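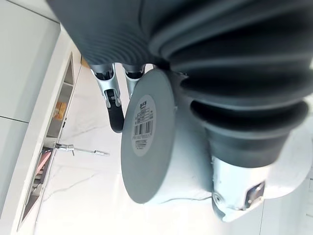 Perch on soft lures from the bank — who's converted?

skivetti_sam
05/10/2023
Right, I have to tell someone because my family have stopped listening. Went down to Barrera reservoir with one light rod and a packet of little paddle tails, and had 67 perch before tea. Sixty-seven! Most were hand-sized but the best six were proper stripy lumps, and every one came from the drop-off by the old pump house. I've fished worm under a float there for years and never had a day close to it.

mudlark
Lovely stuff. What weight jig head? I always go too heavy and end up dredging weed.

skivetti_sam
5 g to start, then lighter once the wind dropped. Let it touch bottom, two small lifts, wait. They nearly all took it on the wait.

Old Tench
Well done, but I'd still back the worm. Small lures get you small perch, and plenty of them. My three best fish from Barrera all came on a lobworm, hard on the bottom, in November when the water's cold and the bank is quiet.

mudlark
Can't agree with that, Tench. I had a two-pounder on a lure no longer than my thumb last winter. I think it's more about finding the depth.

Old Tench
One fish, mudlark. Come back when you've had ten.

Esi Arthur
Both work! I take a worm rod and a lure rod and swap when it goes dead (my back complains about the extra kit, but never mind). Sam, are you on braid? I changed to a thin one on my old Famis reel and suddenly I could feel every tap — like learning to fish all over again.

skivetti_sam
Braid, yes, with a long fluorocarbon leader. There are pike in there and I did lose two lures, so I'm putting a fine wire trace on next time.

mudlark
Please do, whatever it does to the bites. I hate the thought of a pike swimming off with a hook in it.

Old Tench
On that we agree. Is the ticket still sold at Katau Tackle, by the way? My gate code has stopped working.

skivetti_sam
Yes, and they changed the code last month. It's on the back of the new ticket. I'm back up there at first light on my next day off, same swim, if anyone wants to bring a worm and prove me wrong!

Old Tench
I'll bring two tubs.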